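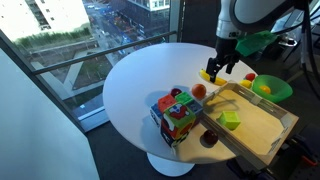

Merrick Picture House - pre-screening walkthrough, Sunday matinee
Checked by: Saskia Ellery

Exit signs lit, both sides: Yes. The left one buzzes. I was told in July it had been fixed.

Aisle lights: Partly. Row 7 is dark on the right. A strip of tape is not a repair.

Seats secure: No. Seat 47 rocks and should not be sold. The box office says it's blocked, but I'd like to see the seating plan before I believe that.

Fire doors open freely: Yes, on the second push. Marked as a pass last time with no comment, which makes me wonder who pushed them.

Capacity notice posted: Yes, 241. Does that include the wheelchair spaces? Vinzenz thinks so. Please find out.

Projection booth clear: No. Film cans stacked behind the door again.

Extinguisher tags current: Lobby yes, booth unreadable.

Sound level test: Done with the trailer reel only. The feature is a war picture and much louder, so I don't put a lot of weight on this one.

Emergency announcement: Heard in the front rows. Kiri stood at the back and caught half of it - recheck with the doors shut.

Result: Open, with seat 47 and row 7 roped off. Booth to be looked at again before the evening show.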